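3.2 Wrist-view gating

Everything downstream of the wrist camera depends on one cheap question asked many times a second: is there anything in view worth planning for? Our first planner skipped it and ran the full grasp proposal network on every frame, which produced confident grasps on shadows. Kivgate, the small classifier we describe in this section, sits in front of the proposal network and returns one of three labels: clear, object, or unsure. It is a tiny model and we are delighted by how much it changed.

Shadows were the hard part. On a pale matte surface, the soft dark patch ahead of the open fingers can have more contrast than a real object seen through blur (Figure 4a). A threshold on intensity fails here at once. Kivgate looks at edge sharpness and color together, and it masks out the fingers and their mounts using a fixed template, so that the bright screw heads never vote.
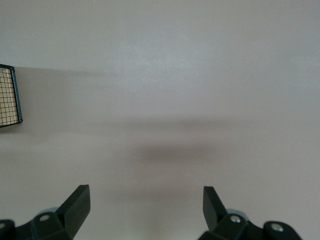

3.3 Training data and labels

We labeled 2,843 wrist frames by hand. Lucrezia Melis wrote the labeling tool, Tister, which shows each frame with its gripper mask already applied and accepts a single keystroke per label. Frames where annotators disagreed went into the unsure class - a decision we argued over in December and are now very glad we made. The classifier trains in 11 minutes on one desktop GPU, with a batch size of 100.

We kept motion blur in the training set on purpose. Figure 4b is typical: an orange block partly behind the left finger, a small white and green item smeared by the blur, a black object to the left and the wire basket at the far corner.

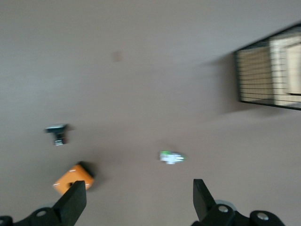
Partial occlusion by the robot's own finger needs care, as the mask removes exactly the pixels that overlap the target. We therefore grow the object region back toward the mask border before passing it to Britov, our planner, and let Britov reject any approach that would close a finger on the grown region. The basket is handled separately. It is registered as a fixed obstacle in the Colombo scene map, and its mesh is ignored by the gate even when it enters the view from an unexpected side.

An unsure label costs one extra look: the arm holds its pose for 300 ms and the gate runs again.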